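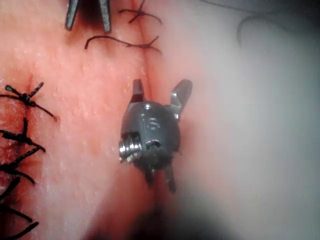
ok so a few of you asked how the suturing practice is going and the answer is too long for one post, so, thread! (sutures, thread, I'm sorry, moving on)

simple interrupted is still where I spend most of my time. One stitch, tie it, cut it, go again. I thought I'd be bored of it by June and I'm really not. It's the closest thing I have to knitting

biggest change this month: I quit yanking. I used to pull every knot down like I was tying a boat to a dock, and the edges would bunch up into this sad little ridge. Xiaoyan Xu looked at one of my rows and said "approximate, don't strangulate," which I'm told everybody hears from somebody at some point. I wrote it on my notebook anyway

what I do now is bring the edges together until they just touch, then stop. My hand still wants one more tug. My hand is wrong

spacing!! I used to eyeball it and drift. By the end of a row my gaps would be double what they were at the start. These days I decide on the distance before the first bite and look back up the line every time I start a new one. Slower, much prettier

same deal with bite size. Whatever you take on one side, take on the other. If one side is deep and the other is shallow, the edges sit at different heights like a badly hung door and you can feel the step with a fingertip

tails: I leave them short but not stingy. I went through a phase of trimming super close because it looked tidy, and then a couple of knots came undone on me. Ruoxi Bai was very nice about it. Ruoxi did also laugh

and the curly tail thing, where the thread remembers how it was wound in the packet and wants to loop off to the side forever? Run it gently between your fingers before you start, if your setup lets you. It helps some. It doesn't cure it

practice pads, since Dede Issahaku asked: you can get a lot of use out of one if you're not precious about it. I work a closed line from one end to the other, snip everything out, and do it again. When the holes get so big that the stitches start tearing through, it goes in the trash. I've kept one worn-out one that I only use for knots

I told myself 200 ties before I was allowed to have an opinion about my knots. I've had opinions since the second one, obviously

the mistake I make the most is two throws in the same direction. Granny knot every time. It looks fine! It sits there looking totally fine and then it slides. Saying "over, under" out loud fixed most of it, and my roommate has asked me to please say it quieter

I do my best rows in the morning, before coffee, which annoys me. After coffee I'm fast and chatty and my needle angle goes all over the place. Go in at ninety degrees, follow the curve, come out where you meant to. That's the whole job and some days I can't do it

Afaf Awad wants me to move on to running stitches and I will, I promise. I'd like one full row first where I don't want to cut out the third stitch and redo it. It's always the third stitch, no idea why

if you have a trick for keeping the last knot in a row as neat as the first, please put it in the replies, I'm collecting them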